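Le petit banc de l'entrée

Je vous avais promis des nouvelles du rangement, et me voilà enfin, en plein mois de mai, avec une tasse de thé à côté du clavier et bien trop de choses à raconter, comme d'habitude !

Tout a commencé avec les chaussons. Chez nous, on se déchausse en arrivant (enfin, presque tout le monde), et les chaussons finissent toujours par voyager : un sous le canapé, l'autre derrière la porte, et c'est reparti pour un tour de la maison à cloche-pied. J'avais repéré un banc en bois chez Kedcombe, une petite brocante où je m'arrête beaucoup trop souvent. Il était affiché à 151 euros, je l'ai eu pour une centaine d'euros, et j'ai chantonné dans la voiture pendant tout le retour.

Ce qui m'a fait craquer, c'est la barre arrondie au bout, et puis ces pieds à pointe dorée – un détail un peu coquet qui me plaît énormément. Le plateau est d'un brun clair très doux, parfait avec le carrelage gris marbré.

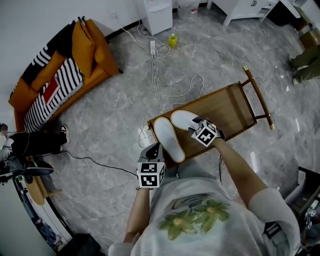 Les chaussons blancs sur le banc, côté canapé orange.

Le canapé, lui, ne bouge pas. J'adore sa couleur, surtout avec le plaid rayé noir et blanc, et les coussins orange restent aussi. Par contre, les câbles blancs par terre, il va falloir que je m'en occupe ! J'ai noté une goulotte chez Drundex, mais j'hésite encore sur la longueur, et je repousse, je repousse...

Pour le banc, je pense passer une couche de cire avant l'été – si vous avez une marque à me conseiller, je prends volontiers, la dernière que j'ai essayée sentait fort pendant sept jours.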